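**Simulated kitchen work moves to second stage at Greltstead**

The Greltstead laboratory has begun the second stage of its programme to gather examples of household tasks for a learning system. The work, carried out jointly with the software firm Grukness, takes place wholly in simulation and is expected to continue until the end of February.

In the first stage, operators guided a simulated robot arm through a set of short kitchen tasks, each recorded from start to finish. The target was 1,000 recordings. Of these, 985 were accepted into the collection after checking. The remainder were set aside, mostly on account of long pauses or of objects passing through one another when the arm moved quickly. They will be kept separately for use in testing the checking software.

The second stage covers 7 tasks. An operator at a desk moves a hand controller, and the arm in the simulated kitchen follows. The system stores the position of each joint, the state of the gripper and the view from several fixed points above and beside the counter. A written instruction is attached to every recording in plain English. Operators have been asked to keep these instructions short and to word them as they would for a person in the same room.

Between recordings the objects on the counter are shifted and turned by the software. In the first stage this was done within narrow limits, and early trials at the Bastum office of Grukness showed that a model trained on the results learned places better than it learned objects. When an item was moved by more than a hand's width, the arm tended to reach for its former position. The limits have now been widened, and items may also be partly hidden by the arm at the start of a task.

Sessions last no longer than 6 hours in a working day, with breaks. Operators work in pairs: one controls the arm while the other reads the instruction and marks the recording as complete, incomplete or doubtful. Doubtful recordings are reviewed every Tuesday by staff from both organisations. The laboratory said that the pairing had slowed the work a little in its opening weeks -- chiefly while new operators learned the controls -- but had reduced the number of recordings sent back.

The kitchen used in the current sessions has an L-shaped counter, with a cutting board and a small green sponge set within the working area and a soap dispenser towards the back.

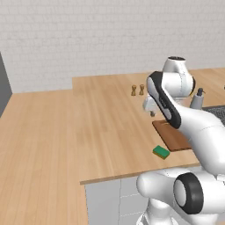 Speaking for the Bastum office, Grukness said that failed attempts deserved more attention than they had so far received. A learning system shown only clean, successful movements has little to draw on once it has made a mistake, the firm argued, and it has asked for recordings in which the operator misses a grasp, draws back and tries again. The laboratory has agreed to include a number of these, provided that they are labelled clearly and stored apart from the main collection.

A further set of sessions is planned with a partner group in Toledo, where operators will use the same software and the same written guidance. Instructions there will be recorded in Spanish as well as English.

The collection will be released to partner institutions once the second stage has been checked. Requests for early access should be sent to the Greltstead programme office, stating the intended use and the storage arrangements in place. Applications received after the end of February will be held over to the next round.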